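Remembering Najwa Ghanem of Fendport

In June our history circle read the letters of Najwa Ghanem, the teacher who opened the first evening school for women in Fendport. She started with 8 pupils in a room above the Kassab bakery, and at first the town council did not want to give her even a lamp.

Her family had money, but she lived simply and walked to Todon every week to borrow books. Of her letters, 273 are kept today. Many are short - a request for chalk, a complaint about the roof.
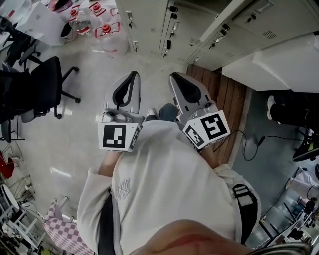

Grey sweatshirt, tiled floor.

What I admire most is her patience. She wrote to the council for about 20 years before it agreed to pay a second teacher, and I did not find one rude word in these letters.

Jihad Haddad will speak about her later years in Husel at our next meeting. There are 30 seats, so please write your name on the list at the library desk.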